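종이 상자로 감자 키워 보신 분 계신가요? 베란다 텃밭 초보입니다

5월
글쓴이 Hanan Rizk

안녕하세요! 올봄에 처음으로 베란다 텃밭을 시작했는데 요즘 아침마다 흙 들여다보는 재미로 삽니다. 상추랑 바질은 벌써 따 먹고 있고요, 이제 욕심이 나서 감자에 도전해 보려고 해요. 씨감자는 Skeraren에서 주문했고 어제 저녁에 받았는데 눈이 아주 통통하게 올라와 있어서 혼자 박수 쳤습니다.

문제는 화분이에요. 깊은 화분은 자리를 너무 차지하고 값도 꽤 나가더라고요. 그래서 골판지 상자에 흙을 담아 키우는 방법을 찾아봤는데, 어떤 글에서는 한 철은 거뜬하다고 하고 어떤 글에서는 장마 오면 바닥부터 꺼진다고 해서 마음이 왔다 갔다 합니다. 저희 집은 남동향이고 오전 내내 볕이 들어요. 비는 창문을 닫으면 안 들어오고요. 상자는 이사할 때 쓰던 게 있습니다. 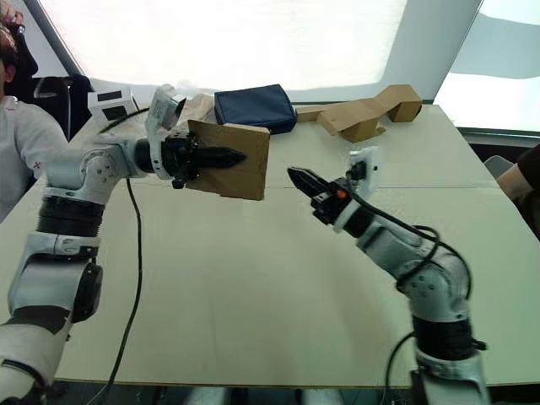 씨감자를 잘라서 심을 때는 바로 심어도 되나요?

자른 면을 그늘에서 2일쯤 말려서 꾸덕꾸덕해진 다음에 심는 게 좋아요. 조각마다 눈이 하나 이상 있어야 하고, 너무 잘게 자르면 힘이 없어서 싹이 가늘게 나옵니다. 작은 씨감자라면 통째로 심어도 잘 자라요!

이건 예전 게시판에서 찾은 내용이라 같이 붙여 둡니다. 혹시 틀린 부분이 있으면 알려 주세요. 그리고 흙은 상추 심고 남은 상토에 퇴비를 섞어 쓰려고 하는데 비율도 궁금해요. 북주기라는 것도 해야 한다는데 상자에서는 어떻게 하는지 감이 안 잡힙니다. 경험담이면 뭐든 환영이에요!

Marlene Lammers

와, 감자 정말 재미있어요! 저는 작년에 골판지 상자로 키웠고 올해도 또 하고 있습니다. 제 방식대로 적어 볼게요.

상자는 테이프랑 송장 스티커를 다 떼고 바닥만 두 겹으로 겹쳐 주세요. 반들반들하게 코팅된 상자는 빼시고요. 저는 안쪽에 부직포를 한 장 깔았는데 이게 신의 한 수였어요. 흙이 새지 않고 물은 잘 빠지고, 나중에 상자가 흐물흐물해져도 흙은 부직포가 잡아 주거든요. 아래에는 벽돌이나 나무 받침을 놓아서 바닥에 바람이 통하게 해 주세요.

흙은 처음부터 가득 채우지 마시고 바닥에 16cm 정도만 깔고 씨감자를 올린 뒤 7cm쯤 덮어 주세요. 싹이 20cm 정도 자라면 잎 윗부분만 남기고 흙을 더 부어 줍니다. 그게 북주기예요. 저는 상자 날개를 미리 위로 세워 두고 흙이 올라올 때마다 조금씩 채웠어요(날개끼리 끈으로 묶어 두면 안 벌어집니다!). 상토와 퇴비는 상토를 훨씬 넉넉하게 잡으세요. 퇴비가 많으면 잎만 무성해지고 알이 안 들어요. 제가 첫해에 그랬습니다, 잎은 정글이었는데 캐 보니 메추리알만 하더라고요.

물은 손가락을 넣어 봐서 속까지 말랐을 때 흠뻑 주시면 되고, 꽃이 필 무렵에는 조금 더 챙겨 주세요. 캐는 날이 제일 좋아요. 상자 옆면을 그냥 쭉 찢으면 흙이 와르르 무너지면서 감자가 굴러 나오는데 그 기분은 정말, 꼭 느껴 보셨으면 좋겠어요!

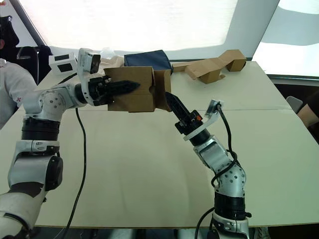 Ketsara Thepsuriya 님은 부직포 대신 헌 면 베갯잇을 깔아 봤는데 수확 때까지 멀쩡했고, 캐고 나서 빨아 두었다가 가을 당근에 또 썼다고 댓글을 남겨 주셨어요. 저도 가을에는 그렇게 해 보려고요. 당근은 깊이가 더 필요하니 흙을 처음부터 채워야 할 것 같아요.

아, 품종도 중요해요. 늦게 여무는 것보다 빨리 크는 걸 고르셔야 더위가 심해지기 전에 캘 수 있어요.

Raed Chidiac

저는 그냥 포대가 편하던데요. Loro 흙 포대 다 쓰고 뒤집어서 밑에 구멍 몇 개 뚫고 심었어요. 윗부분을 돌돌 말아 놨다가 북줄 때 펴면 끝입니다. 모양은 안 예쁜데 감자는 잘 나와요. 상자로 하실 거면 물받침에 고인 물은 꼭 버리세요.

그리고 초록색으로 변한 감자는 드시지 마세요. 흙이 얇아서 햇빛을 본 겁니다. 화이팅입니다!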